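Istcombe workshop completes housing for hand-held gripper

The Istcombe Shared Workshop has confirmed that members of its Fukari project have finished the outer housing of a hand-held gripper and have moved on to recording trials. The tool is carried by a person and is intended to gather examples of everyday handling tasks, which will later be used to program the workshop's Laaksonen arm.

The present stage of work concerns soft goods. Members are required to log 400 short recordings of towels and similar items being picked up, folded and put down. At the close of the October session, 341 had been accepted. The remainder will be completed in the main room, where desks stay available to other members during trials. 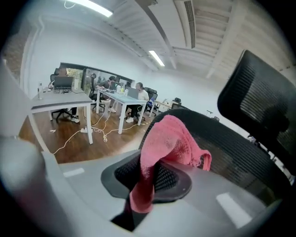

Page last updated: Sunday, 4:10 pm

The grey and white body of the tool is curved to sit clear of the user's wrist, and its fingers are pale in colour. A towel hung over the mesh back of an office chair is among the set-ups approved for the trials, as the cloth folds differently there than on a flat surface.

Parts for the build were supplied through the Memolska materials fund, which also met the cost of 22 replacement fingers. Members wishing to use the gripper must complete a safety induction and book at least seven days ahead. Bookings are made at the front desk or through the members' page.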